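About us

Lundley Table is a small cookery and homewares school in Grirkbridge, and we teach people the everyday side of a kitchen: mixing, measuring, laying out, clearing up, and putting things back where the next person will find them. We started with one room and a borrowed kettle. We now have 2 teaching rooms on Carnegie Street, a store cupboard we are very fond of, and a timetable that runs from breakfast club to evening classes.

Most of our learners have never had a cookery lesson in their lives. Some have just moved into their first flat, some are cooking for one after years of cooking for five, and some simply want to stop dreading the washing-up (we understand completely!). You don't need any experience and you don't need to bring anything except an apron, and if you forget the apron we have a drawer full of them.

What we teach

Our main course is called First Kitchen and it lasts four weeks. Week one is all about the table. We love this week! Before any cooking happens we spend the whole session on getting ready — reading the recipe right through, choosing a bowl that is big enough, finding a spot for packets and a spot for rubbish, and keeping enough clear space to work in. It sounds slow, and people do arrive itching to turn the oven on, but by the end of the evening they are usually rearranging their worktops at home in their heads.

Weeks two and three are soups, doughs, dressings and a proper go at pancakes. In the last week everyone plans and cooks a meal from start to finish, then we push the tables together and eat it.

We also run Udby Mornings on a Saturday, named after the lane our first room was on. These are drop-in sessions for adults and children together, with lots of stirring and pouring and a fair amount of flour on the floor. Each one ends with a big tidy, and the children are often better at it than the grown-ups.

Our rooms

Both rooms have sinks at a height that suits most people, good step-free access from the street and a side door on to the yard. We seat 42 learners when both are in use, though weekday classes are much smaller. The tables are the thing visitors ask about. We like a plain wooden top with nothing fancy going on, and we like bowls in cheerful colours, so you can spot yours from across the room.

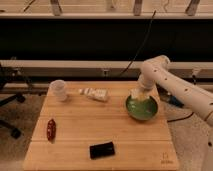
Ailsa Rennie wrote to us after finishing First Kitchen in January to say that she now puts everything out before she starts, even for scrambled eggs, and that her sister has begun doing it too. She also asked if we would ever do a class just on cupboards. We have taken the hint, and Shelf Life will be on the next timetable.

Joining a class

Over 106 people have been through First Kitchen so far and plenty come back to lend a hand at Udby Mornings, so there is nearly always a friendly face to ask where the sieves live. Places are booked through the office or at the front desk, and you are very welcome to call in for a look round before you decide. Come at four o'clock if you can — classes have usually finished by then and there may be something left to taste.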